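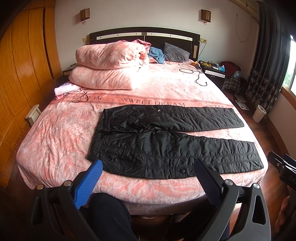 Folding padded pants for storage

Padded pants take up a lot of drawer space if you fold them like jeans. A bed is the best place to do it — you need the full length of the legs.

1. Empty the pockets, including any with flaps. Close the zippers, the waist button and every snap.

2. Lay the pants flat and smooth them from the waistband down to the cuffs. Small wrinkles in the shell don't matter.

3. Bring one leg over the other and line up the side seams. Pick off loose threads.

4. Starting at the cuffs, press down with your forearms for 20 seconds to push the air out, then fold up to the knee. Press again and fold to the waistband.

5. Slide the bundle into a cotton bag. Don't use a vacuum bag for more than a week or two — the padding goes flat.

I put ours away in August, after one last wash.

Enikő Bárány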